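How to Clear a Mixed Bin Using a Second Bin

Most storage areas end up with one bin that collects whatever had no other place to go. The quickest way to deal with it is to set an empty bin of the same size next to it and move things across one at a time. A bin with 8 to 17 items in it takes a few minutes. A fuller one should be split into two rounds.

What you need

Two rectangular bins of the same size. We use plain gray ones from Prunamik.
A table at waist height.
Masking tape and a marker.
A damp cloth.

Step 1. Set up the table

Put the full bin in front of you and the empty one directly behind it. Check that neither bin rocks or hangs over the side of the table. Look inside the empty bin and wipe out any dust before you start.

Step 2. Take things from the top

Pick up whatever is lying free on top. Don't dig. Pulling something out from underneath tends to crush soft packages and tip small parts into the corners. 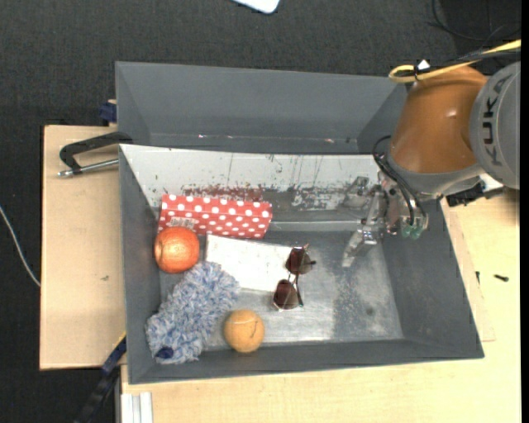
Things that lie flat against a wall are harder to grip. Slide them toward the middle first, then lift. Thin packages can be tilted up by pressing down on one end.

Step 3. Decide once

Everything you lift goes to the second bin, to its proper shelf, or into the trash. If you can't decide in a few seconds, put it in the second bin and move on.

Step 4. Check the empty bin

Scratches and scuffs on the inside walls are normal after long use and don't matter for storage. Flaking material does, because it sticks to packaging. Wipe it off with the cloth, and let the bin dry before anything goes back in.

Step 5. Label and return

Write the shelf number on tape and stick it to the short side. Ours go up to 587, in the order the shelves were installed in the Stimer storeroom. Add the month, such as December, so you know when the bin was last cleared.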